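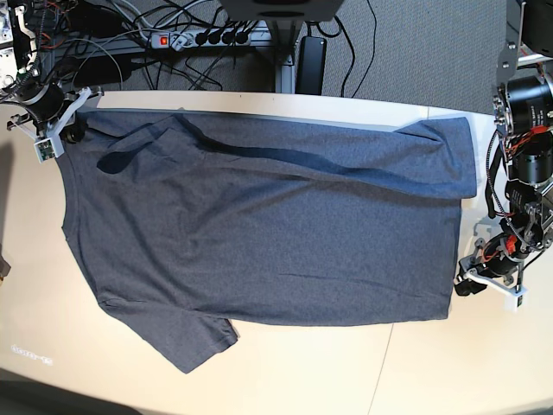
Štěpánka Tichý schwört darauf, Shirts immer auf dem Rücken liegend zu falten, mit dem Halsausschnitt zu sich. Alles andere sei Gewurschtel, schreibt sie, und wer einmal damit angefangen habe, wolle nie wieder zurück!

Mit dieser Nachricht ging es im August los, und seitdem falte ich so viel wie noch nie in meinem Leben. Ich habe es auf ihre Art probiert, dann auf der Vorderseite, dann quer, dann auf dem Bett, auf dem Sofa und im Stehen am Bügelbrett (bitte nicht nachmachen, da rutscht alles runter). Im November 2024 bin ich beim großen Tisch angekommen und möchte da auch bleiben. Eine glatte, helle Platte, viel Platz nach allen Seiten, nichts, woran der Stoff hängen bleibt — herrlich.

Die kleine Galerie ist für alle, die genauso viel Freude an einem ordentlichen Stapel haben wie ich. Und für Silviu Văduva, der seine Shirts nach eigener Auskunft "einfach reinstopft" und trotzdem immer wieder nachfragt, wie das denn nun geht.

Graues Shirt, quer auf dem Tisch

Dunkelgraue, melierte Baumwolle, und die lange Bahn oben ist schon umgeschlagen. Ein kurzer Ärmel hängt noch nach unten, der Saum daran ist ein bisschen krumpelig.

Ich mag diesen Stand beim Falten am liebsten. Man erkennt noch das ganze Kleidungsstück, und gleichzeitig ahnt man das Rechteck. Bei meinen eigenen Shirts streiche ich an dieser Stelle einmal mit der flachen Hand von der Mitte nach außen, ganz langsam, dann legen sich die meisten Falten von allein. Die dicken Wülste unter dem Umschlag muss man extra glätten, sonst drücken sie sich durch und der Stapel kippt später. Melierter Stoff verzeiht übrigens unglaublich viel! Kleine Knitter verschwinden fast in der Struktur, während man bei reinem Schwarz jeden Fussel und jede Delle sieht.

Zu den Ärmeln gibt es zwei Lager. Sarmīte Grīnberga klappt sie zuerst ein und schlägt dann die Seite darüber. Ich mache es umgekehrt, erst die Seite, dann den Ärmel zurück nach außen, damit er flach auf der Bahn liegt und keine Ecke übersteht. Bei kurzen Ärmeln ist der Unterschied winzig, bei langen merkt man ihn sofort. Ihre Stapel sehen allerdings besser aus als meine, das muss ich zugeben.

Das Päckchen mit der weißen Schrift

Dunkelgrau, ungefähr rechteckig gelegt und schräg auf der weißen Tischplatte. Am Rand läuft der helle Aufdruck entlang, unten an der Ecke schaut ein kleines weißes Etikett heraus.

Aufdrucke sind ein Thema für sich. Große Schriftzüge lege ich gern so, dass wenigstens ein Stück davon außen bleibt, dann finde ich das Teil in der Schublade wieder, ohne alles umzugraben. Peter Kadlec hält dagegen, dass Druck immer nach innen gehört, damit er nicht am nächsten Shirt reibt. Bei älteren, schon etwas klebrigen Drucken hat er recht, da lege ich inzwischen ein Blatt Seidenpapier dazwischen.
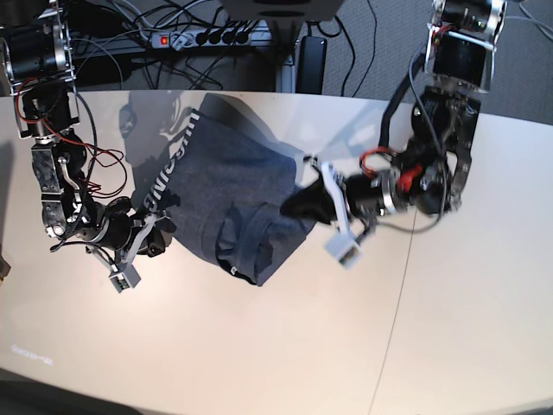 Das Seidenpapier hebe ich mir aus Schuhkartons auf, ein Bogen reicht für vier Shirts, wenn man ihn sauber teilt. Wichtig ist mir nur, dass es unbedruckt ist. Einmal hatte ich welches mit rotem Muster und danach einen rosa Schimmer auf einem weißen Leibchen, das war bitter.

Sweatshirts bekommen bei mir eine Lage weniger als T-Shirts. Der Stoff ist dicker, und wenn man ihn zu oft umschlägt, springt das Päckchen wieder auf. Also Seiten rein, einmal in der Mitte, fertig! Dünne Shirts dürfen dagegen in Drittel, die stehen dann sogar hochkant in der Schublade. In meine obere passen so sieben nebeneinander, in die untere fünf von den dicken — mehr geht hinein, aber dann klemmt es beim Aufziehen.

Und weil das immer gefragt wird: Nein, ich benutze kein Faltbrett. Viera Vávra hat mir ihres geliehen, und es hat wirklich Spaß gemacht, klapp, klapp, klapp, alle Teile gleich groß. Nur waren meine Schubladen schmaler als das Brett, und ich musste jedes einzelne Shirt noch einmal anfassen. Wer breite Fächer hat, wird damit glücklich.

Inzwischen stehen unter der Galerie 162 Kommentare, und ich lese sie alle. Schreibt gern dazu, wie ihr es mit Kapuzen haltet. Ich lege sie flach nach hinten und bin damit noch nicht zufrieden.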